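Flulon booths and boxes: where we've got to

Hi Derek,

You asked for something a bit longer than my usual three lines, so get a coffee. Most of the money from the second payment has gone into the booths, with a smaller chunk on boxes, and I'm happy with how both are coming along (happier than I was before the holidays, when we had bare aluminum posts and a pile of rolled-up prints that refused to lie flat!).

The walls are finished. We went with the slate-blue pattern with the thin white lines that you liked on the sample card, and it's on all three sides of the booth. I was worried it would be gloomy. It isn't, mostly thanks to the pale floor, and a white box shows up against it really nicely. Nedelcu printed the lot and only had to redo one panel.

The floor print is the one I want to talk about, so bear with me. We'd asked for something soft and pastel and a long way from office gray, and what we got is a cream background with a big pink planet on it, a mint-green ring around the planet, and flowers growing out of the top. There are hearts as well, and butterflies, and thin little gold stars. I laughed when I unrolled it and then I completely fell for it.
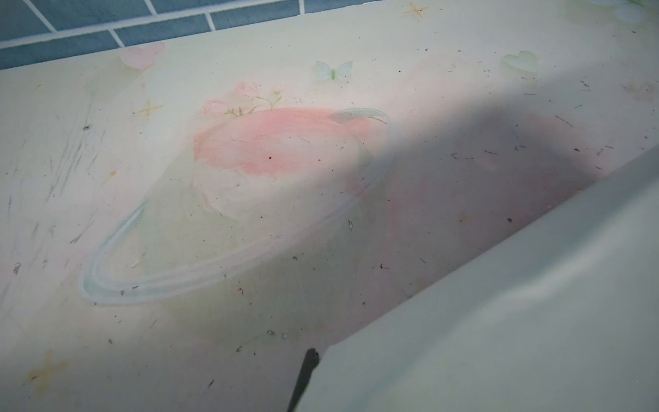 Page last changed: February, 4 pm

It does show the dirt. On cream, every crumb and dark speck stands out, and they get everywhere, all over the ring and right across the planet. I had budgeted for wipes and cloths and nothing else under cleaning, which was optimistic of me. I've now moved a little money over from the "sundries" line for a proper handheld vacuum and a soft brush. It's well inside what you let me shift without asking, but I'm telling you anyway.

I did look at swapping the print for something darker. Nedelcu sent a forest green with ferns on it, perfectly nice, and it hid the bits so well that we'd never have cleaned it. I'd sooner see the mess and deal with it. So the planet stays, unless you hate it, in which case please say so before I order the spares.

On to boxes. The Watamen cartons are plain white cardboard and arrive flat in bundles of 30. We tried four kinds in all, and the Watamen one won because the creases are easy to find and the flaps stay more or less where you put them. The Nadulero one is cheaper and I really wanted to like it, but the board is soft, and after a couple of rounds of folding and unfolding the edges go furry. For a box that gets used once that wouldn't matter. Ours get folded, flattened and folded again all afternoon, so it matters a lot.

What we've been working on is the order of the folds. The instruction sheet says to do the short flaps first and then lift the long side. Try that on a surface this smooth and the whole thing skates off toward the back wall. We get on much better if the long edge comes up first, with a hold on both ends of it, and the flaps get tucked in afterward.
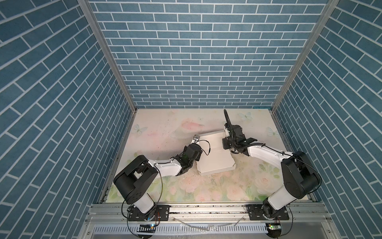
I've rewritten the sheet to match and will send it over once I've fixed the drawings, which are terrible (my flaps look like fish). If you know anyone who can draw a box, I'll gladly pay them out of the print budget.

Things that are behind: the storage shelf for flat cartons. I'd hoped to have it up by now, but the brackets that came were for a different depth and the replacements are on a 10-day wait. In the meantime the bundles are leaning against the radiator in the hall, and a few of the outer ones have picked up a curve. I've put those aside for practice. We also haven't sorted the corner where the floor print meets the side panel in the other booth. It lifts, I press it down, and it lifts again. Double-sided tape held it for 2 days. Nedelcu thinks the print wants trimming by a hair and they're coming to look at it.

Money, quickly. Walls and floor came in a little under, boxes a little over, and the two pretty much cancel out. The spreadsheet is in the usual folder, and I've marked the vacuum in yellow so you can find it. I haven't touched the third payment.

Next on my list is a second floor print to rotate with the planet one, so each gets a rest and a decent wash. I've also asked Watamen for a smaller carton in the same white board to try the same folds on. And I need to decide whether we keep the old flattened boxes for practice or send them off for recycling, as the stack is getting silly.

One question for you: do you want the final report in this chatty form, or does your board need the template with the boxes to tick? I can do either, I'd just like to know before I start writing it. And if Derek Marsden should still be the name on the invoices, let me know that too, as the last one came back to me with a different cost code scribbled across the top.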